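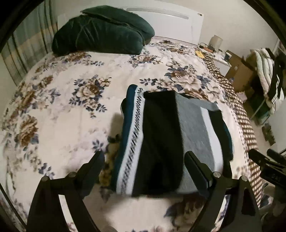
Wanted: six people to fold laundry at home and help us fix our rule book

Print this page | E-mail this page

Hi! I run the home recording work at Zarken, and I'm looking for six people in Tukotska or Celtidau to spend part of July folding, stacking and sorting their own clothes with a pair of hand-held grippers. I also want those same people to argue with me about our rules, and that second bit is what this call is mostly about, so please don't skip down to the pay and stop reading (it's $30 an hour, there, now you know).

The project is called Zupan. We've been writing a set of good-practice rules for people who record everyday chores so that robots can learn from them. The draft is 16 pages long. I wrote a lot of it at a desk, and it shows. I've since tried following it in my own bedroom, with a heavy blanket shoved up against the headboard and a sweater that would not stay square, and I've already crossed out a few paragraphs I was very proud of. Now I'd like it tested by people who didn't write it and don't owe it anything.

What you'd be doing

You'd have a gripper for each hand. You squeeze, the jaws close, and you pick things up that way instead of with your fingers. Each one carries a camera that looks out past the jaws, so what gets recorded is your work and whatever is behind it. Then you do ordinary laundry stuff: lay a thing out on the bed, fold it, lift it, put it on the pile. Pull it apart, do it again. Knits, fleece, shirts, towels, pillowcases, whatever you own. Patterned things are very welcome, and so are busy bedspreads. If all you have is a plain white sheet that's fine too.

You'd keep the draft rules next to you and a pen in reach. Every time a rule is unclear, gets in your way, or makes you do something silly, you write it down. Scribbles are great. I can read nearly anything.

The job runs for four weeks. You pick your own hours and you work in your own home, mornings or late at night, I don't mind. At the end of each week we get on a call, all of us together, and go through the notes. The calls are paid at the same rate. So is the time you spend reading the draft before you start, and please do read the whole thing, including the boring part about file names.

Some of the rules you'd be testing

I can't paste the full draft in here, but these are the ones I most want a fight about.

Tidying up first. The draft says don't. Leave the room the way you'd have it on a normal day, boxes, cables, clothes on the rack and all. A robot that has only seen neat rooms is going to have a bad time in mine. But then there's another rule that says the path between the bed and the rest of the room has to be clear enough to walk through safely, and those two bump into each other pretty hard in a small bedroom. Where's the line? I keep moving it.

Private things. Before each recording you do a slow look around and put away mail, pill bottles, ID cards, family photos, screens, anything with a name or address. The draft calls this "the sweep." I think it's the most important rule we have, and I also think it's too easy to rush when you've done it a bunch of times already. One tester told me she'd stopped seeing her own nightstand, and I knew exactly what she meant. If you have a better way of doing it, I'd love to hear it.

Other people. No one else in the recording unless they've signed their own form, and no kids at all, form or no form. If somebody walks in, you stop, you mark the file, and you start over. Pets are a gray area in the draft. I had them banned, then allowed, then allowed "if calm," and now I'm stuck.

Keeping both grippers in sight. We ask that while you're handling a garment the two devices stay close enough that each one can see what the other is doing. This is tiring with bigger items! The draft has a limit on how far apart your hands may drift, and I suspect it's too strict for a blanket and too loose for a sock.

Speed. Work at the pace of a person who isn't in a hurry. I wrote "natural speed" to begin with, and everyone who read it slowed way down, as if the clothes were made of glass. So we need different words. Bring some.

Mistakes. Keep them. If you drop it, pick it up and carry on. If a sleeve comes out of the fold, fix it with the grippers, hands off. The only ones we throw out are recordings where something private shows up, or where you got hurt or nearly did.

Rest. Nobody records for more than 30 minutes without a break, and the break is paid. Your wrists and thumbs do work they aren't used to. I've had people tell me they feel fine and want to keep going, and the answer is still no. This rule isn't up for debate, though the way it's worded is.

Deleting. You can ask us to delete any recording, for any reason or for no reason, while the project is running and after it too. You still get paid for the time. The draft says how to ask and who does it. What it doesn't say clearly enough is how you find out that it's been done, and I want that nailed down before we finish.

Who I'm looking for

You don't need to know a thing about robots. I'd like a mixed group, so if you've done this kind of recording before, please say so, but it won't put you ahead of anyone. What matters more:

- You're 18 or older and you live in or near Tukotska or Celtidau (I drop the gear off myself).
- You have a bed or a big table where you can lay clothes out, and a room you can have to yourself while you record.
- You're comfortable telling someone that a thing they wrote makes no sense.
- You can write short, plain notes in English. Spelling doesn't count.
- Both hands can squeeze a handle again and again without pain. If you're not sure, come and try the grippers first and we'll see how it goes.

I'd be especially glad to hear from left-handed folks, from anybody who has worked in a laundry or a hotel or a nursing home, and from people who live in tight spaces. Most of the rules I've seen for this kind of work seem to have been written by someone with a spare room. Experience with safety rules in some other job is a plus as well. Kitchens, warehouses, hospitals, it all carries over more than you'd think.

If you share your home, talk it over with the people you live with before you write to me. They get the same information sheet as you do, and if one of them says no, that's a no for the whole home. I won't ask why.

What you get

$30 an hour, paid weekly, for recording, breaks, reading, notes and calls. The gear is on loan, and you're not on the hook for it if it breaks in normal use. Your name goes in the credits of the finished rules if you'd like it there, and stays out if you'd rather not.

You also get an honest look at what happens to your notes. After each call I send around the draft with the changes marked, and if I've turned down a suggestion I have to write down why. I lose a fair number of these arguments, by the way. The section on lighting is now a single line that says to use the lights you'd normally use, and it used to be a page and a half.

What you don't get: a robot. I'm sorry, people ask. There is no robot coming to your house, and the grippers don't move by themselves. You do all the moving.

How to apply

Send me an e-mail with "Zupan folding" in the subject line. Tell me a little about yourself, what your room is like (a few words, please don't send pictures of it, see the sweep above), and when you'd usually be free. Then pick one of the rules I listed and tell me what's wrong with it. A couple of sentences will do. This is the part I read first, and "I think it's fine" is a perfectly good answer if you can say what makes it fine.

No résumé needed. I'll answer everyone, even if it takes me a bit. If it looks like a match I'll invite you over for a paid tryout at our place in Tukotska, where you can handle the grippers, fold a few things badly (everybody does, I still can't do a fitted sheet) and read the consent form with nobody rushing you. You can take the form home. You can also change your mind at any point after that and keep what you've earned.

If you need anything set up differently so that you can take part, like a chair at the right height, larger print for the draft, or a call at an odd hour, put it in your e-mail and we'll work it out. And if the folding isn't for you but you'd like to read the draft and send in comments, I'll happily mail you a copy. That part isn't paid, I'm afraid, but every comment gets the same marked-up reply.

Print this page | E-mail this page

Contact Zarken | Copyright Zarken, all rights reserved | Back to top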